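Bench corner gallery – the pipette stand and the tube rack

Posted 2023-12-14 by Renato Lagos

Quick page, typed between two meetings. A few people asked for the small bench setup after the September open lab, so it goes up now before everybody disappears for the holidays. Black top, plain wall, one stand, one rack. Captions are short. Will fix spelling later, maybe.

The bench is the narrow one at the Tenda end of the corridor. Used to be where the Billby balance lived and before that, boxes. Mostly boxes. Cleared out over one long afternoon and kept clear since, which I'm a bit proud of.

Rules for the corner, same as on the sheet by the door:

Pipette goes back on the bar. Always. Not flat on the bench, not in a drawer.
Tubes in the rack, caps on if they have a cap.
Nothing stored behind the stand.
Wipe the top when you leave.

OK, pictures. 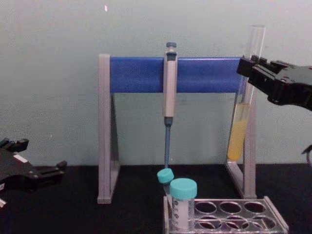 Pipette on its blue bar, teal caps in front, yellow liquid in the clear tube.
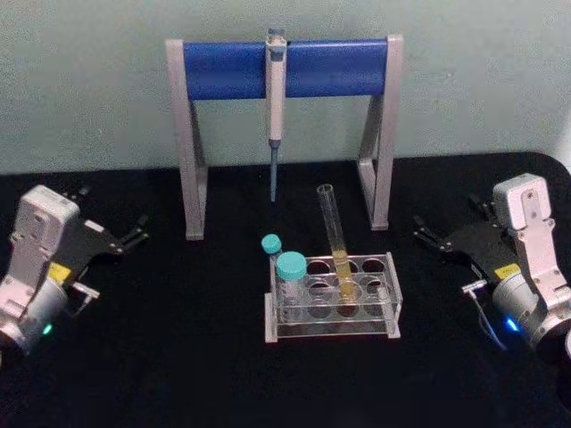

Some notes on the parts, as the same questions keep comming in by mail.

Stand. Came through Groltetti with a bigger order. We had a round carousel before and it was fine for a full set, but for one pipette it just took up room. A straight bar is easier – you see right away if the thing is hanging or not. Feet want a flat surface, so don't put it on top of the matting. Someone did. Wobbled for a week.

Pipette. One on this bench, on purpose. The 1000 goes here, the small volumes stay in the other room with their own tips. When we kept them all together people grabbed whatever was nearest and then the calibration log made no sense. Log is on the clipboard, check every 3 months, sign it please, initials are not enough (there are two RLs).

Hanging it: shaft down, plunger up, let it seat on the bar before you let go. If there's liquid in the tip eject first. Never hang it with a full tip, never lay it down with one either.

Rack. Clear acrylic, which I like a lot more than the old wire ones. You can look at the level in a tube from the side without pulling it out. Downsides: scratches, and it does not like acetone AT ALL. Warm water, drop of dish soap, soft cloth. No autoclave. We lost one that way in the spring and it came out looking like a potato chip.

Check that a tube actualy fits before you lean on it. Skinny glass tubes have some play in the holes, the conical ones sit more snug. If it's tight, wiggle, don't push.

Caps. Color means nothing here! Teal is just what came in the bag. Write on the label, on the tube, not on the cap. Caps get swapped.

Yellow stuff. It's practice solution, water and food coloring, mixed up for training days. Easy to see against a dark bench, and if it ends up on a sleeve no harm done. Fresh batch every 10 days or so and the old one goes down the sink. Please don't top up the old one, it gets a smell.

Bench top. Shows every drop and every bit of dust, yes. Dry cloth after the wet one or you get streaks. The Ahuja wipes in the blue tub are OK, the scented ones from the kitchen are not.

Where to get things: stand and rack both through the Groltetti form, pick "bench small parts", takes more than 6 weeks lately so order early. Tubes and caps are in the storeroom, second shelf, help yourself and mark it on the list.

Still to do – better light over this end, a hook for the cloth, and a new label for the tip box as the old one fell off and is now stuck to my notebook. Also want a second rack in the same size for the glassware bench next door. If you have a spare, leave it on my desk.

More galleries coming: sink corner, storeroom shelves (once they're fit to be seen), the cold room door. Got better pictures of any of these benches? Send them over, full size please, and tell me which room.

Back to all rooms – Next: sink corner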